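About Nestport

Home > About us > Who we are

Nestport is a small lettings and house-share agency. We find rooms for people and people for rooms. Also whole flats, a few houses, and the odd annexe if the owner is sensible about the rent.

Started by Yupin Phetsri with one phone, a borrowed desk and a list of landlords who were fed up with the bigger agents. Still run by her. More desks now. Same phone number.

We've got 257 rooms on the books at the moment. Goes up and down. August is mad, students and new nurses all at once, so if you want something for September please don't leave it till the last week. People do. Every year.

What we do

Rooms in shared houses, mostly. Someone moves out, the landlord rings us, we get round there, look at the room, write it up, put it on the site. Then viewings. Then references, then the paperwork, then keys. We do the inventory ourselves, we don't farm it out.

We also look after places for landlords who live abroad or just don't want the calls. Boilers, gutters, lost keys, neighbours, bins. Mostly bins if we're being truthful.

And we do moves between our own houses. Been in a room a year and want a bigger one? Tell us. You don't pay for references twice and we can normally carry your deposit across, minus anything that's come up.

What we don't do: holiday lets, anything by the night, rooms with no window. Been asked. No.

How it started

Yupin rented for years before she let anything to anybody. Nine rooms in a row, some lovely, some dreadful. One had a meter that took coins and a landlord who came round to empty it while she was in the bath. So when a friend of her aunt's needed someone to fill a house on Pokside Lane she said she'd do it, on condition she could do it properly. Written agreement. Deposit protected. Proper lock on every bedroom. Notice before anybody comes round.

That house filled in under a fortnight. The owner told her brother, the brother had two more, and off it went. The Pokside house is still with us, by the way. Different carpet.

First proper office was over the dry cleaner's. Warm in winter, unbearable in summer, everything smelled of steam. We moved to the current place when the stairs got too much for the landlords, who are not all young. Ground floor now, step-free, there's a bell if the door sticks.

The room itself

We're fussy about bedrooms. More fussy than about kitchens, and we're fairly fussy about those. In a shared house your bedroom is your home, really, the rest is a kind of agreement with other people. So before we take a room on we go and stand in it. Not just a look from the landing. 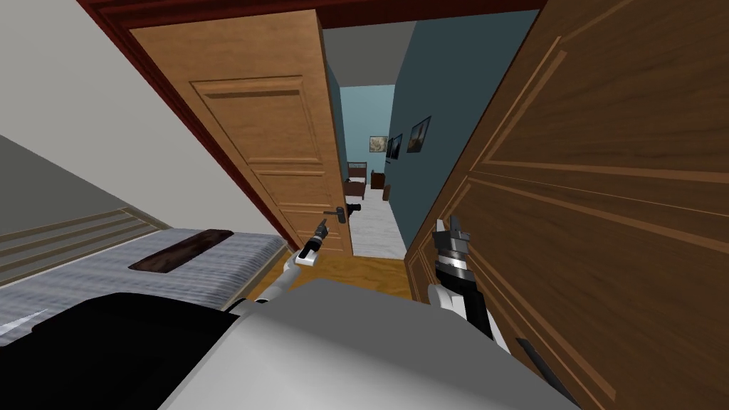

Doors are where most of our complaints start. Slamming, sticking, latches that don't catch, keys that work from one side only. We had a tenant climb out over a porch roof once and that was a four pound part. So there's a door check on every visit now. Think of an ordinary bedroom with the door open and the hallway straight outside: whatever goes on out there at midnight, you get it too. Handle has to turn without a fight, door has to close without a shoulder, and it has to open from the inside without hunting for a key. If it doesn't we ask the landlord to put it right before anyone moves in. Most of them do it that week. A couple have sulked and then done it.

After the door it's the window (opens, closes, locks), then damp, then sockets, then somewhere to hang clothes. Then heating. We turn it on and wait. If the room's still cold when we've finished the rest of the form, it goes down as cold and we say so in the advert until it's fixed.

Smoke alarms get pressed every visit. Yes, every one. Sorry to the night workers, we do try and ring ahead.

Viewings

By appointment. Evenings are fine, we'd sooner show you a place when the other housemates are in, so you can say hello and see if you can stand each other. Bring questions. Good ones to ask: who cleans the bathroom, how the bills are split, is anyone learning the drums.

We won't rush you into a holding deposit in the hallway. Go home, have a think, ring us the next morning. If somebody else wants it as well we'll tell you, and we'll only tell you if it's true. We've all been on the other end of that one.

If you can't get to a viewing, new job up north, arriving from abroad, whatever, one of us will go round and ring you from the room and answer whatever you like. Water pressure, street noise, view of the car park. We don't take the phone call in the nicest corner.

Money

Rent goes monthly. Deposit is protected and you get the certificate from us, not in six months, when you move in. If you haven't had it chase us.

Repairs: report by phone or email or just come in. We answer inside 48 hours, usually a lot quicker, and no heating or no hot water gets answered the same day. Answered means a person talks to you and says who's coming. It doesn't always mean fixed, parts take as long as parts take, but you'll know where you are with it.

Landlords pay us a percentage, it's on the landlords page. No sign-up fee. No charge for taking the photos or writing the advert. We do charge for a second inventory if you lose the first one and you'd be suprised.

Who we work with

Gimoline do our gas and heating. Have done from the start nearly. They know which boilers are in which houses and which ones need a kick (not literally, please don't kick the boiler).

Nilsuwan Locksmiths do the locks, the latches and the out-of-hours lock-outs. If you lock yourself out at night the number is on the sticker inside the meter cupboard, which we accept is not ideal if you're outside. Put it in your phone now. If it's your own lost key you pay the call-out, if the lock's failed we do.

Cleaning between tenancies is done by our own people, on our own payroll, and they get the time to do it right. If an oven is past saving they say so and the landlord gets a new oven.

The office

Small team. Yupin does landlords and all the awkward calls. Lettings is two desks by the window. Repairs is the desk with all the paper on it. Accounts is at the back with the door shut, knock first at month end.

We speak Thai, English, some Polish and bad French. If you'd be happier with a relative or friend interpreting at the viewing, bring them along. Same at signing. Take the agreement away and read it, it's long, we've tried to make it shorter and the solicitor keeps putting bits back.

Things we've got wrong

Seems fair to put these in. We took on too many houses one year, too fast, and repairs went slow. Some people left over it and they were right to. We stopped taking new landlords till it was sorted and then started again with a limit. There's a waiting list for landlords now. Not for tenants.

We also used to hand out keys on the doorstep and go. Stopped that. Now somebody walks round with you, shows you the stopcock, the fuse box, which bin is which and the trick to the back gate. Takes twenty minutes. Saves everybody a lot of phone calls in the first week.

And the old website. If you ever tried to use it, sorry.

Every tenant gets a short form when they move out. Last time we sent them all to one pile and read them in one go it was 100 forms. Most common moan was water pressure. Second was other people's washing-up, and there's not a lot we can do there, though we did put a second sink in at one house and it helped.

Working here

We take on one or two people a year. Lettings experience is nice but not needed. Driving licence is needed. You'll be up and down a lot of stairs and you need to be able to tell a landlord that his room is too cold to rent. Send a few lines about yourself to the office, no need for a big letter. We reply to everyone, might take a week or so.

Find us

Ground floor, next to the chemist. Open nine till six, late one evening a week, check the door for which as it moves about. Parking at the back for two cars, one if it's the plumber's van. Bus stop is right outside.

Ring before you come if it's about a specific room, the person who's been in it might be out on viewings. If it's just a general chat come in any time, kettle's usualy on.

Complaints go to Yupin first. In writing is best. She'll ring you back herself. If you're still not happy after that, the redress scheme details are on the complaints page and pinned up by the front door.

Page last updated November 18, 2019

Rooms | Landlords | Repairs | Complaints | Contact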